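Playoff Betting Questions, Answered Without the Cheerleading

Updated 7/21/25

Can a preseason pick on the title winner pay off?
It can. So can a raffle ticket. Your money sits with the book until the finals are over, and one bad knee in the first round can finish it. The odds look generous because a lot can go wrong.

What does +884 mean?
A $100 bet returns $884 in profit if it wins, plus your $100 back. It says nothing about whether the price is any good. Add up the implied chances for every team on the board and you'll get well over 100 percent. The extra is the book's cut.

Do the Pratent power ratings beat the market?
Pratent says its model was tested on 2,115 games. I asked which seasons and whether the closing line was used. I got a brochure.

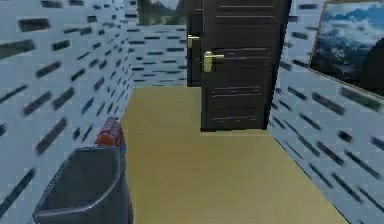
Ingeborg Ruchti wrote in to say I'm too hard on them, and that she came out ahead following the ratings through one full postseason. Good for her. One postseason is a small sample, and people who lost money don't write in much.

Is home court worth paying for?
Less than the price usually suggests. Everybody knows who is at home, including the people setting the line.

Should I bet the series or single games?
With a series price you pay the cut once. Betting each game means paying it up to seven times, often while annoyed about the last one.

What about parlays?
The Bistness newsletter ran a 16-leg winner on its front page in July. It has yet to print a losing slip.
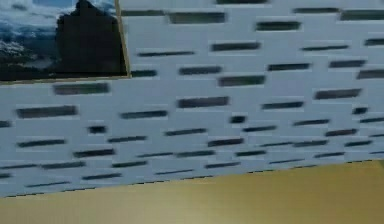
A two-leg parlay is easier to check. Multiply the decimal odds yourself and see if the payout matches. If the book pays less, ask why before you bet.

Do you sell picks?
No, and I'd be wary of anyone who does.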